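Week 6 handout: Filtering hand-held demonstrations before training

Reading for this week: the Guton report, sections 2 to 4. Skip the appendix on calibration.

Recap from Sunday's review session

Last week we looked at learning from demonstrations made with a hand-held gripper. A person carries the tool, does the task, and a camera on the tool records it. The robot never moves during collection. Training comes later, on the recorded video and the estimated path of the tool.

The question this week is which recordings to keep.

The Guton set

The set has 2277 demonstrations, collected in 22 shops and homes. Garment handling makes up the largest share. Every demonstration was checked for three things:

1. Did the tracker keep its position estimate from start to finish?
2. Is the gripper opening readable for the whole clip?
3. Can the work area be seen for enough of the clip?

The third check is the hard one. Cloth is soft and bulky, and close to the camera it fills the view. The tracker then has few fixed points to hold on to. Under the first version of the filter, 214 demonstrations were dropped, most of them for this reason.

Method

The authors compare two rules. Rule A drops a whole clip if the view is blocked for more than 15 consecutive video samples. Rule B cuts out the blocked part and keeps the rest as two shorter clips. Both rules feed the same policy network, with the same training time. Testing was done on the Vilis arm with jackets that were not in the training set.

Rule B gave more data but did worse on folding. The shorter clips often ended just before the grasp, so the policy learned the approach well and the grasp poorly. On plain pick-and-place there was no clear difference.

Think about where a large sleeve leaves usable background for the tracker, and where it leaves none. Shelves and wall joints help if they are sharp. Motion blur takes them away. 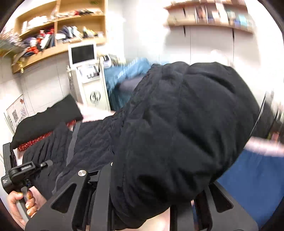 Eliécer Huanca: I would keep the blocked clips and lower their weight in training. A policy that never sees a covered view has no idea what to do when it meets one on the real arm.

The Montoya group tried weighting on a smaller set. Their notes are in the course folder under Brovville. Read them before the lab and write down which of the three checks you would weight and which you would keep as a hard cutoff.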